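Handover numbers from Barnovau: read the small print

Oliwia Kubiak's group at Barnovau has put out a short report on teaching a gripper to take flat things from a person's hand. The claim going around is that the policy learned the job from 200 demonstrations and then managed 258 handovers without a drop. I've read it twice, and I'd hold off on the applause.

First, the 258. The report logs 641 attempts in all. The clean ones come from a subset where the person was told to hold the item still until the fingers closed. Take that instruction away and the results go into an appendix table with no totals, which I had to add up myself. They are a good deal worse.

Second, the view. The policy works from a close camera looking along the fingers, and the authors argue that this makes it care less about the room it's in. Maybe. But a close view also means a moving hand turns to mush at the moment you most need to know where it is. The report gives this one paragraph.
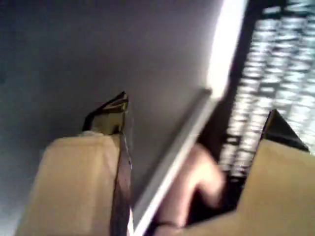
Between the fingers: a thin flat panel at a slant, with a blurred hand behind it.

Kubiak told me by email that blur is "part of the training signal" and that filtering it out made things worse. I'd like to see that run. Juwita Sopacua at Potley tried something similar last November with stiff card and got the opposite result, though her setup had 3 cameras and a slower arm, so the two don't line up neatly.

What I do like is the way they label release. Most handover work marks the moment the fingers close. Kubiak's group marks when the person lets go, judged from the force trace, and trains on the gap between the two. It's a simple change and other labs could test it in a week or so.

The rest needs a second site. Zbigniew Cieślak has asked for the raw logs and says he'll rerun the moving-hand trials on the Amside arm if he gets them. As of 29/07/2021 he hadn't.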